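18 de diciembre, cuaderno de taller, pinza de mano

Vuelvo con lo del cierre a medias, que ayer me fui a casa convencida de que lo tenía y no lo tenía para nada. Resumen para quien abra esto sin haber leído lo anterior: la pinza Kong (la de las almohadillas azules) pierde el registro de apertura en mitad de una toma. Los dedos se mueven, el operador coge la pieza tan tranquilo, y en el fichero la apertura se queda clavada en 74 hasta que cortas. O sea, la toma no sirve y te enteras después, cuando ya has recogido todo.

De la tanda del lunes repasé 141 tomas y en 15 pasa lo mismo. Todas con Kong, ninguna con la otra pinza, Tiro, y eso que Tiro lleva más meses encima y le hemos dado bastantes más golpes.

Primera sospecha, la mía: el polvo. Las carcasas negras lo cogen que da gusto y pensé que se estaría metiendo por los pivotes de los dedos. Limpié, soplé, volví a apretar los tornillos, siete tomas perfectas seguidas (¡ya estaba yo tan contenta!) y a la octava, clavada otra vez.

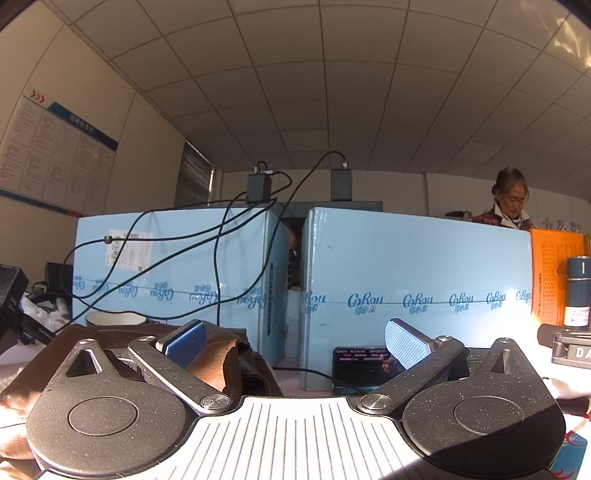
Manikandan Sundaram pasó a media mañana y me preguntó si había mirado el sol. Pues no, no lo había mirado. La placa blanca estriada que queda entre las dos carcasas se pone brillantísima cuando le da de lleno, y el programa de Disero calcula la apertura por imagen, así que si la exposición se va al traste es posible que no encuentre los dedos y repita el último valor bueno sin quejarse. Eso último es lo que me fastidia de verdad: que repita y no avise. Prefiero mil veces un hueco en los datos que un 74 inventado.

Probé a hacerle sombra con una carpeta y el valor volvió a moverse. Quité la carpeta, se clavó. Lo repetí tres veces con el mismo resultado. No me atrevo a darlo por cerrado, porque con Tiro a pleno sol no conseguí provocarlo, y en teoría llevan la misma versión. ¿La misma calibración? Ni idea, nadie la apuntó (yo tampoco, ya lo sé).

Otra cosa, aparte del fallo: ojo con los dedos. Haciendo las pruebas me pillé el índice entre el brazo derecho y la placa, un pellizco tonto, pero duele. Si movéis los brazos a mano, soltad antes el gatillo y agarrad por las almohadillas, lejos del pivote.

Pendiente:
Marcar las 15 tomas malas en Fadeseck y no borrarlas todavía.
Comparar los ficheros de calibración de Kong y Tiro.
Pedir a Disero que el programa escriba un valor vacío cuando pierda los dedos.
Repetir con la persiana bajada y exposición fija, mismas piezas, mismo operador.

Mientras tanto, Kong solo se usa en la mesa del fondo. Le he pegado una cinta al mango con "NO SOL" en rotulador.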